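Gremora label station prints blank lines after firmware update
Status: Resolved
Component: Print service, Nadel driver
Site: Pumow packing line

Reported fault: since the firmware update the station prints the header and barcode correctly, then leaves the product name blank on every label after the first. Restarting the print service clears it for one label only. The operator screen shows no error. The log repeats "field 3 not returned" for each blank label.

Checked so far: cable reseated, head cleaned, ribbon swapped for a new roll. No change. Test page from the printer's own menu is complete, so the head and ribbon are ruled out. The same job sent from the Russo terminal also prints in full — the fault is therefore on the station side. 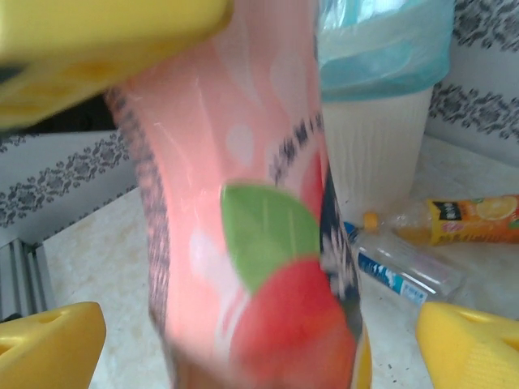 The driver holds the product name in a cache and asks for it again when the item code changes. After the update the wait for that reply was set to 30 ms, down from 800 ms. Short names arrive in time and long ones do not. Stock in plain cartons has short names and was printing normally. Fruit lines are the ones to test with, and a pink pack with white dots and a green leaf above a large red fruit is easy to pick out when several items are going through. Send the same item twice in a row, then change to another and back, and compare the labels.

Fix applied: opened the station settings, Driver, Advanced, and put the reply wait back to 800. Cleared the cache and restarted the print service. The setting is lost if the service is stopped before the page is saved — press Save, wait for the grey bar to go, then restart.

Result: long and short names both print. No further "field 3" entries in the log.

Outstanding: station 2 has the same firmware and has not been changed yet. Ticket to be reopened if the wait value resets after the next update.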